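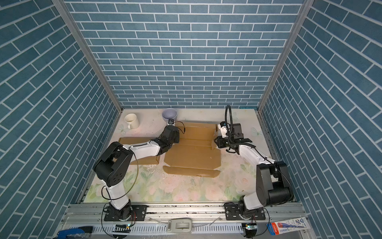 Questions about boxes and packing

Where can I get boxes?
You can take them from our store in Gilmartin. We have 3 sizes, all brown cardboard, and they are given to you flat.

How do I put a flat box together?
Open it until it stands square. Fold the short flaps first, then the long ones, and close the middle with tape. Please use two strips on the bottom if you pack dishes.

Can mugs and bowls go in the same box?
Yes, but wrap each one separately. Put the bowls on their side and the mugs on top – the handle needs extra paper.

Must the dishes be washed before?
Please, yes. Tea stains are not a problem for us, but crumbs are.

Do you take back used boxes?
We do, if they are dry and not torn. Remove the tape and fold them on the old creases. We pay 40 cents for each box. In December the store is closed and we can not collect.

Whom do I ask if my question is not here?
Write to Pendo Laizer or Nuwan Weerakoon at the Fesness office.

Last changed: May 2019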